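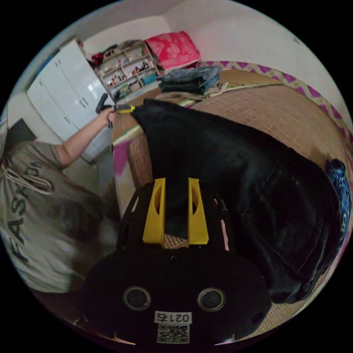 A dark garment laid over woven rattan, with a blue patterned item beside it.

Last updated: 9 December 2018

Skaseo opens clothes sorting room in Flekbridge

Skaseo has opened a room in Flekbridge where people can sort, fold and pass on clothes they no longer wear. It is above the Lenz shop and has space for 20 people at a time.

Visitors bring their own bags and work through them at their own pace. Coats and trousers are laid out flat, checked for missing buttons and worn seams, then folded or hung. Anything not wanted can be left on the rail by the door.

The room was first tried in April, when more than 300 items were handed in over 3 days. Of these, 100 needed small repairs before they could be passed on.

"Dark clothes are the ones people get wrong," said Erzsébet Boros, who runs the room for Skaseo. "Lay them out near a window and you will see the marks and the loose threads."

Entry is free. Bags should be no larger than one person can carry up the stairs. Shoes and bedding cannot be taken.

Recent items
Clisik to supply hangers and rails
Winter coat collection: what to bring
Mending table hours at Lenz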